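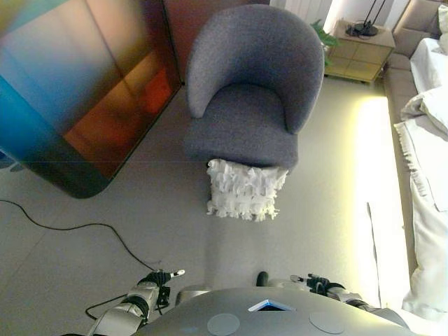
Laborbuch Ollau, Roboter Fulik — Mittwoch, 16. Dezember 2020

Vor dem Start: Torso in der Mitte vor den Sessel fahren, Kissen mit den Fransen auf den Boden legen. Das Kabel links in weitem Bogen führen, es darf nicht unter die Füße kommen. Beide Arme in Grundstellung über dem Boden, dann den Nullpunkt der Handgelenke lesen.

Links habe ich heute einen Versatz von 2 Grad gefunden, rechts keinen. Nach neuer Referenzfahrt ist der Wert weg, ich prüfe ihn morgen noch einmal. Ursache noch unklar, vielleicht die Schraube am Gelenkdeckel. Die Schrauben bitte immer mit dem kleinen Schlüssel aus dem Akel-Koffer kontrollieren, der andere macht die Köpfe rund.

Haltekraft für weiche Teile: bisher stand sie auf 71 Prozent, nach dem Update von Tang muss man sie neu eintragen. Die alte Datei heißt Satz 16 und ist noch auf dem Rechner.
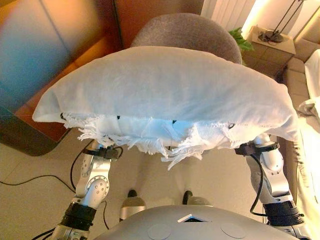

Kissen zwischen beiden Armen, Sessel dahinter.

Betriebsstunden: 273. Schmierung der Ellbogen erst im Februar — Fett ist bestellt. Schwarze Bänder an den Armen nur trocken abwischen.

Offen: Kabel am rechten Arm, Schlaufe beim Ellbogen etwas kürzer binden.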